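Hi everyone! I'm Csaba Boros and I'm looking for people who'd like to talk to me about their grandmother's soup. Yes, soup! I'm putting together a little book called Kerekes (my grandma's maiden name) and I want it full of family recipes from folks in and near Stistcombe, plus the arguments that go with them. Noodles or dumplings, that kind of thing.

What I need from you is one recipe and 2 hours of your time on a Thursday evening. I'll record us chatting, then type it up and send it to you so you can fix whatever I got wrong. You don't have to be a good cook (I'm sure not), and you don't need anything written down. Half of my grandma's recipes were just "enough flour" anyway.

I can pay $60 per person, plus bus fare, and you get a copy of the book when it's printed. I have room for five more families, so please write soon!

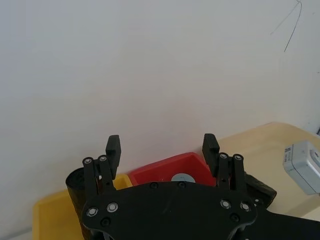 White wall, February

To sign up, leave your name and your soup at the front desk at Ganda, or reply under this post. Kids and noisy uncles are welcome too.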